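Home Shop Our Work Join Us Contact

Join Us: Folding and Sorting Assistants, part-time

Last updated: January

Plondemum is a small company which receives used clothes, sorts them, and sells them again by the bag or by the piece. We are looking for 2 persons to work at the folding tables in our Forusar building. The work is part-time, in the morning, and we give the training. It is not necessary to have experience in a clothing shop, but you should like to work with your hands and to have patience with fabric.

What the work is

The clothes come to us already washed, in large sacks. In January alone we received 2,402 pieces, and each piece must be opened on the table, checked, folded and put on the correct shelf. You will do all of these steps, and not only one of them the whole morning. We tried the other way before and people got tired of it very quickly.

When you take a piece from the sack, you first spread it on the table and look for holes, open seams and stains. After that you look for the label. Many labels are too faded to read, and then you must decide the size by measuring with the tape that is fixed on the side of the table. Then you fold it in our way, that Aurora Morais will show you on your first morning. Our fold is a little different from the one most people do at home: the sleeves go in first, and the bottom edge must finish on the outside, so that the customer can see the hem without opening everything.

Bright colors like red and orange go to their own shelf. Please do not mix them with the light clothes, also when you are in a hurry.
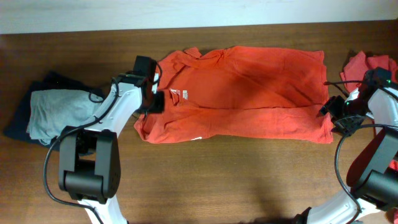

What we ask from you

- You can stand for long periods. There are stools, but the tables are a little high for them.
- You can see small defects in good light, with glasses or without.
- You can read and write simple English, for the notes we put in the bags. Other languages are welcome, we speak four in the room already.
- You can lift a full sack with the help of a colleague.
- You arrive on time. We start at 8:00 and the sacks are opened together.

Speed is not the first thing for us. A new person usually folds slowly in the first weeks and we know this. It is more important that a fold stays closed when the piece is carried to the shelf. Thin knit fabric is the most difficult, because it slides and the corners become round, and for this we have a special training with Duarte Bettencourt in the second week.

What we offer

The trial period is 90 days, paid from the first hour with the same rate as all other folding staff. After this you can have a permanent contract if both sides agree. You have a locker, coffee and tea, and one bag of clothes of your choice each month. We use the program Dilelel for the hours, so you can see your shifts on your phone and change them with a colleague.

How to apply

Write a short letter and tell us which mornings are possible for you. A CV is good but we also read letters without it. Please write the reference 481 on the top. You can leave the letter at the front desk for Ermelinda Tavares, before noon, or send it with the form on our Contact page.

We will invite you for one hour to fold with us. Please wear comfortable shoes and no long bracelets, they catch in the knitwear.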